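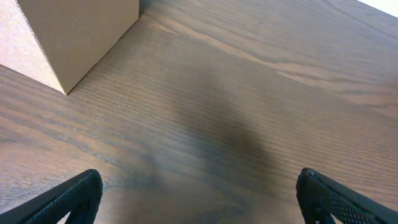 *Blick aus der Handgelenkkamera: beide Finger offen, links oben der Karton auf der Tischplatte.*

# Unsere Zelle Hailu: Pflege und Einrichten

Willkommen in der Galerie zu Hailu, unserer kleinen Greifzelle in der Werkstatt Drirkgate! Im Juli haben wir sie neu eingerichtet, und weil so viele nach den Handgriffen gefragt haben (danke für die ganzen Mails!), steht hier zu dem Bild oben alles, was wir uns dabei notiert haben. Hawi Worku hat die Zelle aufgebaut und betreut sie bis heute, die Notizen stammen größtenteils aus ihrem Heft.

**Die Fingerpads.** Für mich das Schönste an dem Greifer! Beide schwarzen Finger tragen innen eine fein strukturierte Greiffläche, am rechten erkennt man das Raster aus kleinen Noppen richtig gut. In diesem Muster setzt sich Kartonstaub fest. Wir bürsten es nach jeder Schicht mit einer weichen Zahnbürste aus, immer schräg zum Raster, und wischen mit einem fusselfreien Tuch nach. Lösungsmittel bleibt im Schrank.

**Die Aussparungen.** Unten in den Fingern scheint das Holz durch die Öffnungen. Dort bleiben gern Papierfasern hängen, also einmal mit dem Pinsel durch. Bei der Gelegenheit die 2 Schrauben am Fingerhalter nachziehen, Hawi nimmt dafür den kleinen Drehmomentschlüssel von Prudar.

**Öffnungsweite.** Beim Einrichten fahren wir die Finger auf 70 mm und messen an den Spitzen nach. Stimmt das Maß nicht, wird der Nullpunkt neu gesetzt und alles noch einmal gefahren (beim ersten Mal hatten wir 11 Durchläufe, inzwischen geht es deutlich flotter).

**Das Licht.** Mitten auf der Platte liegt ein weicher, dunkler Schatten, rechts oben ist es dagegen gleißend hell. Für die Kantenerkennung von Holent ist so etwas eine richtig spannende Aufgabe! Die Belichtung stellen wir auf die untere Kartonkante ein, dann kommt die Maserung dran. Gespeichert wird das Ganze als Profil 18.

Wer eigene Tricks für strukturierte Pads hat: immer her damit! Hawi freut sich über jede Zuschrift und probiert wirklich alles aus.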